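Can You Really Win a Free Prize Online?

Reading time: 3 minutes
Print this page | E-mail this page

By Rochelle Escobedo
18 April 2020

You have probably seen one. A big bright box pops up and says, "Giveaway! Win a Disivo scooter! Just leave a comment!" It sounds great. Should you believe it?

Maybe. Let's poke at it a little.

A giveaway is when a person or a store hands out a prize and doesn't ask for money. Plenty of them are real. The toy store in Pikville gave away 2 scooters last September, and two kids rode them home. But why would a store do that? Stores like to sell things. They don't usually like to lose them.

Look at what they ask you for. They may want your name, your e-mail address, or your birthday. They may want you to tell 3 friends. Every friend you tell is one more person who has heard of the store, and ads cost a lot. So a "free" prize can be a pretty cheap ad.

Then there are your chances. Say 17 kids enter and there is one prize. Sixteen of them get nothing. Now picture thousands of kids. The page never puts that number in big letters, does it?

How is the winner picked? "At random" should mean every entry has the same chance, like names pulled from a hat. A fair contest has rules that tell you how and when. If you can't find any rules, I would be suspicious.

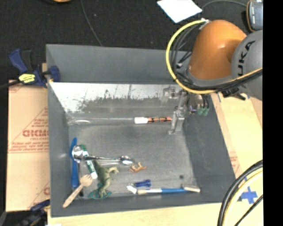
A robot arm reaching over a bin of small items.

Some giveaways are plain tricks. Watch out if a page says you won a contest you never entered, or if it wants money for "shipping." The Trundum Club did that to my neighbor's son, Whitlock. He paid and got no prize.

Ask a grown-up before you type in anything about yourself. If the page says "Hurry!" ask anyway.

Print this page | E-mail this page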